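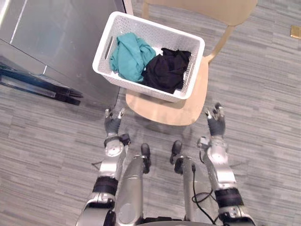
Laundry Corner, November

We finally have a laundry corner we like, and I've wanted to show it off for weeks! It started as a leftover bit of floor at our place on Polance, between the good carpet and the wall, and it now gets more use than the living room. The whole thing cost 80 dollars, not counting the washer, and most of that went on shelf brackets for the far wall (more on those in the next gallery). Everybody in the house does their own wash now, teenagers included.

A white basket with plenty of little holes in the sides is my favorite kind. It weighs nothing, and dark clothes are easy to spot in it.

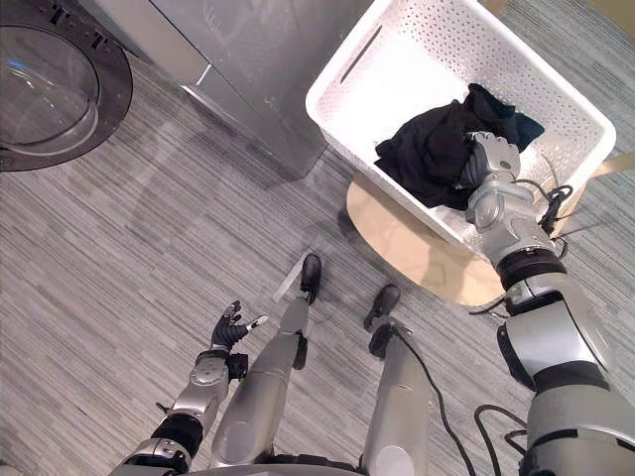 Erzsébet Erdős: Love this! We gave up on wicker too, it snagged every sweater we own. Do you sort by color before you carry things over, or at the machine?

At the machine, always - I've tried it the other way and I just end up sorting twice. Darks go on the 39-minute cycle in the evening, towels wait for morning.
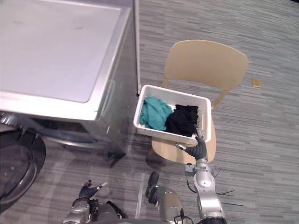

My back is the reason I got serious about heights. Bending down to the floor for every sock was wearing me out, and I'd looked at rolling carts for ages without liking any of them. A blond wood chair with a rounded back does the job beautifully, with the basket up at seat level and the washer close by. Teal and black can share a load in our house, and so far I have no regrets!

Next on the list is a hook rail for hangers, 23 inches long, if I can find one in a color that goes with all the gray.

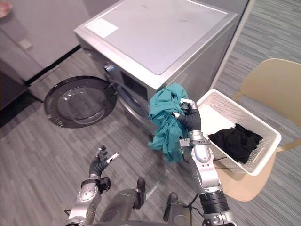
Washer door open, black laundry in the basket.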